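March 2020, Tuesday
Bench notebook, garment prep and sorting table

Started at 9 with the white table. Wiped it down and left it to dry while I went through the bin of clothes Iqra Naqvi brought over from the Bukhari shop. Mostly denim and work pants, a few shirts at the bottom that still need washing. I have put those in the grey tub under the sink. Please don't fold them in with the clean stuff.

Main job today was belts. We keep getting shorts and jeans in with the belt still through the loops, and up to now everyone has done something different with them. Some get folded with the belt in, some get stripped, and last week two ended up in the offcuts drawer with no label on them. Sohail Memon wants one way of doing it written down before May so the new people can follow it.

What I tried, in order:

Folding with the belt left in and done up. Quick, but the buckle makes a lump and the pile leans. After 7 pairs the stack slid off the shelf. The buckle also rubs on the denim next to it, and there was a light mark on one pair I'm fairly sure wasn't there yesterday.

Folding with the belt left in and undone. Flatter, but the loose end catches on whatever is beside it when you lift the pile.

Taking the belt out, with the shorts laid flat and folded first. Best of the three. Fold the shorts so the legs lie together, smooth the waist, then work from the buckle end. The buckle won't go through the loops, so it has to be the end you pull from. Keep the pull low and in line with the waistband. If you lift it, the whole waist comes up and you have to start the fold again.

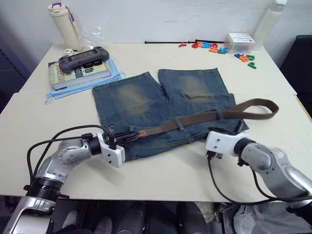

The back loop is the slow one. On most of the denim it sits over a thick seam and the leather drags there. Holding the waistband down just beside the loop fixes it. I had been holding at the front pocket, too far away to do any good, and the fabric bunched up between.

Widths matter too. Anything with holes that have stretched out tends to snag, and so does a belt with a curled tip. For those, feed a bit of slack through one loop at a time and don't try to draw the lot in one go. Leave enough clear table on the right for the slack to lie down.

Belts once out: roll from the buckle, not too tight, and put a Tetix tie around each. The tie gets the same number as the garment tag. I wrote the first 20 numbers in pencil and they smudged, so use the marker. The Prenix labels don't stick to leather for more than an hour or so. I've stopped using them and put the roll back in the cupboard.

Had a go with the Flunemer spray on a faded pair to see if it would take the creases out without the iron. It did a bit on the legs and nothing at the waist. It left the cloth stiff. I wouldn't bother for denim, but it may be all right on the shirts.

Storage: the long shelf holds 80 pairs folded flat with no belts in. Rolled belts go in the shallow tray, buckles facing up so you can see the style. The tray needs dividers. Sohail has some thin ply left over from the drawers and I'll ask if I can cut it down.

To do:
Wash the shirts in the grey tub.
Order more ties, the wide ones.
Find out from Iqra if the Bukhari shop wants the belts back with the same shorts or sold separately. If it's separately, the numbering can go.
Redo the pencil tags.
Try the same method on the corduroy, where I expect the loops to be tighter.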